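Our budget report: hands, gloves and everything we forgot to price

Our group (Sadia Minhas, Faisal Arain, Laiba Zaidi and me, Jawad Gondal) had one question to answer this term: what should the lab buy next so that two people can work on cloth handling in the same week without fighting over parts? I thought the budget would be the dull bit. It was my favourite part of the whole project!

We started with the hands, as a gripper with two flat jaws just isn't the same when you want to pinch the edge of a coat. Piker quoted us 1,221 pounds for a spare hand and Wultier came in at 889, but the Wultier price leaves out the wrist cable and the mounting plate. Once Laiba had added those the gap was tiny, and we went for Piker on delivery time.
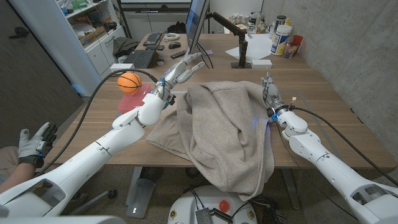
Page last changed: Sep 27, 2019

With the left hand open and the right one pinching the beige fabric, you get a fair idea of what we need to budget for. Fingers come first, then the glove that the operator wears. We have put 716 pounds against gloves, which buys 2 pairs from Ravasik in different sizes - Sadia's hands are much smaller than Faisal's and sharing one size was hopeless.

Cables were our big miss. The first draft had no line for them at all, and Ye-seo Ok, who marked it in May, wrote "and how does it plug in?" in the margin. Fair point! They now have a line of their own, along with clips to keep them clear of the elbows.

Still open: whether to pay for the Teixeira service plan or keep that money back for fingertips. Faisal wants the plan, I want the fingertips.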